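Eide Desk with Front Cutout - White

From the Statgate range by Flastard

In stock. Usually ships on Friday.

Overview

The Eide is a plain white desk with a smooth top and a shallow curved cutout along the front edge. The cutout lets you sit a little closer to your work, so your forearms rest on the desk instead of hanging off the front of it. People who write by hand, sort paperwork or do close work such as sewing and model building tend to get the most out of it.

There are no drawers and no shelf underneath. If you need storage, the Trarero drawer unit rolls in under either end and is sold separately.
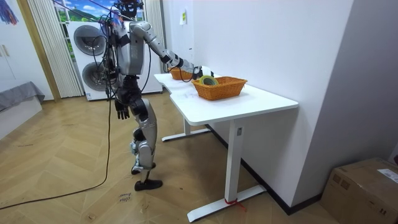 The top has a matte finish that cuts down on glare from ceiling lights and windows. It wipes clean with a damp cloth. Ink and coffee come off if you get to them the same day. Permanent marker usually does not, and we don't recommend using solvents or scouring pads to try.

Stellan Bakke drew the first version with a deep cutout that wrapped around the sitter. It was comfortable but it used up a lot of the surface, and a large sheet of paper would not lie flat in front of you. The current curve is much shallower. You lose very little space and the edge is still easy on the stomach if you lean in.

Choosing a place for it

Leave enough room behind the chair to push back and stand up without hitting a wall or a bed. The desk can go against a wall or out in the room. The back edge is finished the same way as the front, so it looks fine from behind.

If the desk will stand near a window, put it side-on to the glass. Facing the window is hard on the eyes in the afternoon, and having it behind you puts a reflection on your screen.

On wood floors, fit the felt pads before you stand the desk up. They are in the small bag with the screws. On carpet, leave them off.

What's in the box

Desk top
4 legs
Screws and hex key
Felt pads
Printed instructions

Assembly

Two people should allow 50 minutes. One person can do it, but turning the desk over at the end is awkward and this is where most chipped corners come from.

Lay the top face down on a blanket or on the flattened carton. Start all the screws by hand and leave them loose until every leg is on, then tighten them with the hex key. Do not use a power driver. The threaded inserts will strip if they are overtightened, and we can't repair them once they do.

Lift the desk by the underside of the top when you move it. Dragging it puts a sideways load on the legs and loosens the fittings over time. Check the screws again after the first month.

Load

The maximum load is 60 kg, spread over the whole top. Keep heavy items such as printers over a leg and away from the middle. Do not stand or sit on the desk.

Clamp-on lamps and monitor arms can be used along the back and side edges. Do not clamp anything inside the front curve - the jaw will not sit flat and it will mark the edge.

Keeping the top clear

A white desk shows clutter more than a dark one. One basket or tray toward the back is enough for most people. Put the things you use every day in it and find somewhere else for the rest.
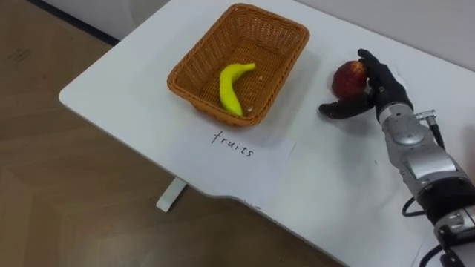

Eide desk, white, with a wicker basket at the far edge.

Baskets and other accessories are not included. If you use a basket with a rough base, put a piece of felt under it. Woven materials can leave fine scratches when they are pushed back and forth.

Delivery and returns

The desk ships flat in one carton weighing 18 kg. Delivery is to the front door. Please check the corners of the carton before you sign, and write any damage on the delivery slip.

Unused desks can be returned in the original packaging. We can't take back a desk once the legs have been fitted unless there is a fault. Spare legs and hardware bags can be ordered from the parts page.

Customer comments

"Bought for my daughter's homework and ended up using it myself. The cutout is smaller than I expected but it does help. Took us a while to find the felt pads." - Lovisa Backlund

"Good desk, plain, does the job. One insert was tight and I had to back the screw out and start again. I would like a version with a cable hole." - Walter Taipe

"Mine came in November with a dented corner. They sent a new top and the legs from the first one fit it fine." - Hjørdis Lunde

Questions about this desk go to Poul Hjaltadóttir in product support. Please have your order number ready.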